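Wirkow Small Claims Tribunal

The Wirkow Small Claims Tribunal is a local civil court that hears low-value disputes for the town of Wirkow and the farming districts around it. It is one of the most accessible courts in the region and a favourite subject among people who study how ordinary residents use the law. Most cases involve unpaid bills, fences, rental bonds, faulty goods and damage to parked cars.

Background

Before the tribunal opened, anyone in Wirkow with a small claim had to file at the district courthouse in Verken, a trip of 84 kilometres each way. Filing fees often came close to the amount being argued over, and many people simply gave up. A petition asking for a local hearing room gathered 3,538 signatures, a remarkable result for a district of that size, and the regional legislature passed the enabling bill the following July.

The bill had a lively passage. Supporters wanted a full branch of the Verken court, with its own registry and a resident judge. Opponents pointed to the cost of judges' salaries and pensions. The compromise was a visiting adjudicator, a part-time clerk and a rented room, all paid for from the existing courts budget. It was a modest start, but it worked from the first sitting!

Procedure

A claim begins with a single form, written in plain language and lodged in person or by mail. The other party then has four weeks to reply. If the two sides can't agree, the clerk sets a hearing, usually in the late afternoon so that people don't lose a day's pay. The last matter is called at 6 pm.

Lawyers may give advice beforehand but don't appear at the hearing unless both parties consent. The adjudicator asks the questions, looks over receipts and letters, and in most cases gives a decision on the spot — a real pleasure to watch for anyone used to the pace of the higher courts. Written reasons follow by mail if either party asks for them.

Appeals go to Verken and are limited to errors of law. They are rare.

The Wouters Room

Hearings are held in the Wouters Room, on the ground floor of the former grain exchange. The bench was removed early on and the parties now sit at the same level as the adjudicator, an arrangement that has since been copied in other towns. The public gallery is open to all and is often full when a boundary dispute is listed.

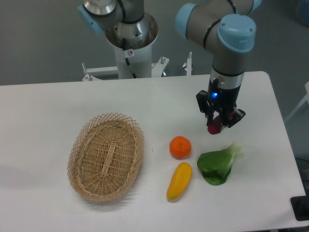 Asomex, a tenants' group active across the district, told a legislative review that the tribunal had "done more for renters than any change to the tenancy act," and asked that the claim limit be raised so that larger bond disputes could be heard without going to Verken. The review agreed in principle but left the figure to a later bill.

Fees and funding

The filing fee is 200 crowns, refunded in full if the claim succeeds. People on a pension or benefit pay nothing. Fees cover only a small share of running costs, and the rest comes from the regional courts budget, where the tribunal has its own line and can be followed easily from year to year.

See also

Verken District Court
Civil procedure in rural districts
Tenancy law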